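Notes on a year of looking for a minister

27 March 2025

Our search ended two weeks ago, and a few people from other congregations have written to ask how it went. I am putting my answer in one place so I can stop typing it out in emails.

I was one of seven members on the search team at Lilberg Fellowship. We are a small congregation with 65 people on the membership rolls when we began and a few more now. Our last settled minister left after eleven years. She gave us plenty of notice, and we still managed to be behind schedule from the first month.

The first thing we did was a survey. It had forty questions, which was too many. People got tired near the end and you could see it in the answers. The last page was supposed to be about social justice work and pastoral care, and most people wrote one word or left it blank. If I did it again I would put those questions first and drop everything about the color of the hymnals.

After the survey we held small group meetings in people's homes. These were better. I hosted two of them. At the first one, a man who had been coming to services for six years told us he had never once spoken to the previous minister outside of the handshake line. He wasn't complaining. He said he was shy and it had suited him. But several of us wrote it down, and it came up again when we were writing the questions for candidates.

The packet took us most of the fall. It is a long document that tells ministers who you are, and you are supposed to tell the truth in it, including about money and old fights. We had one old fight to describe, about selling the parsonage. There were four drafts of that paragraph. The final one was three sentences long and both sides said they could live with it.

We also had to explain the building. We meet in a former feed store on Þrastardóttir Road. The road was named for an Icelandic family that farmed here, and every candidate asked me how to say it. I say it badly. The furnace is old and the roof is new. The roof loan stands at $2,860, and we put that in the packet too.

We got nine names. We read all the packets separately before we talked, and I think that was the best decision we made. Each of us kept notes on paper and then we met on a rainy night in my kitchen and went around the table. Five of the nine were on everybody's list, so that part was short. The arguing was over the sixth, and in the end we interviewed her as well.

The interviews were all by video. Garba Osagie ran the calls and kept time. He is a retired high school principal and he is good at getting people to finish a thought. We asked every candidate the same eight questions in the same order. Some people on the team found this stiff. I liked it, because I could go back to my notes in the morning and compare one answer against another.

The question that told me the most was a plain one. We asked each person to describe a week in which things went wrong. One candidate talked for ten minutes about a double-booked memorial service and a broken boiler, and by the end I trusted her. Another could not think of a week like that. We did not call him back.

Then came the weekends. We invited three people to preach at a neutral pulpit, meaning a church that is neither theirs nor ours. The Hisix congregation, an hour north, lent us theirs each time. We drove up in two cars and sat in the back row. I counted on the drive giving us time to talk, and it did, though on the second trip we had a flat tire outside Ultell and heard only the last half of the sermon. She was kind about it at lunch. 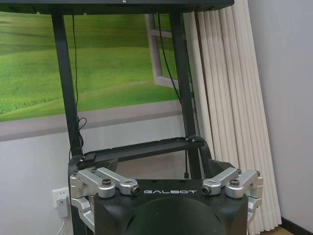
Black robot body marked "GALBOT", green hill mural behind

Reference calls came next. Each candidate gave us a long list and I was assigned twelve calls. I learned to ask what the person had been like to disagree with. Most people stop and think before they answer that one. A former board president told me that our candidate had changed her mind in public once, over the religious education budget, and had said so from the pulpit. I wrote that down word for word and read it to the team.

We made an offer in late winter. She asked for four days and took all four. I did not sleep much. She called Garba on the fourth evening and he called the rest of us one by one, in alphabetical order, so I was fifth.

She will start after a candidating week and a congregational vote. The vote needs a large majority under our bylaws, and I am not going to guess at it here. If it passes, she moves in June. We have $1,076 left in the search budget and will probably spend it on her hotel and the potluck.

A few practical things for anyone starting out. Pick a team that can meet on the same night every time. Tell the congregation something each month, even if it is only that you are reading. Do not let anyone on the team talk about candidates at coffee hour. We had one slip, early on, and it took a lot of apologizing to fix.

I have a copy of our eight questions and will send it to anyone who asks. The survey I would rather not share.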